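3.2 Collecting the folding demonstrations

I'll be upfront that this was the part of the project I had planned the least, and it ate most of the calendar. The idea going in was simple enough. We wanted examples of people handling clothes with both hands, in their own bedrooms, on whatever surface they normally fold on, and we wanted the motions in a form that our policy could learn from directly. So people work with a hand-held gripper in each hand, and each gripper carries its own camera. No robot has to travel to anyone's home, and I can carry a full kit in a backpack.

We visited 18 homes. Nilton Mamani ran most of the visits and I ran the rest, and we used the same script for both of us after the pilot showed that I talk too much while people are working. (You can hear it in the pilot audio. Folding gets slower every time I open my mouth!) The pilot took place in June and none of its recordings are in the training set.

A session goes like this. We ask the person to bring out laundry they own and put it wherever they would usually fold it. We don't tidy the room, and we don't move lamps, blankets, bags or anything else that happens to be near the work area. The person practices for a few minutes, mostly to get used to how wide the fingers open, and then records one garment at a time until they're tired or out of clothes. We kept 132 sessions in the end. I had hoped for 200, but a fair number were dropped because one of the two camera streams had gaps in it, and I wasn't willing to patch those by hand.

Pants turned out to be the garment I learned the most from. A T-shirt on a flat bed gives the cameras a big, friendly shape to look at. Dark jeans are another story – the legs are long, and when the pair next to them is dark as well, it can be hard to tell from a single view which fabric belongs to which garment. Figure 2 gives a good idea of this, with dark gray jeans laid out lengthwise on a straw mat and a second, black pair with an elastic waistband to the right. The gripper at the near side hovers just over the gray denim while the person's other one is up by the far end. That kind of spread between the hands is common in our pants recordings and nearly absent from the shirt ones, so I report the two groups separately in Section 5.

Every gripper has a printed label with a number and a QR code on its front face. We scan the code before the first recording and store the number with the session, which lets us look up the right camera calibration later. I also used the numbers to check whether one device was behind the dropped sessions. It wasn't, and I still don't have a neat explanation for the gaps.

We split the data by home, so a bedroom in the test set never shows up in training. My first split was by garment, and the scores looked lovely, but the model had already seen the same beds and walls from other sessions, and I didn't trust any of it. The split by home was frozen on November 27, 2022, and all results in this paper use it.

Figure 2. Jeans on a bed during a two-gripper demonstration, seen from one gripper's camera.

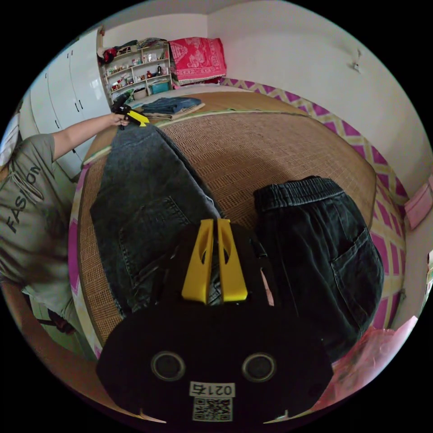

Labeling came next, and it was lighter work than the visits. Nilton marked the start and end of each fold, I went over his marks, and where we disagreed by more than a moment we watched the clip together and picked one.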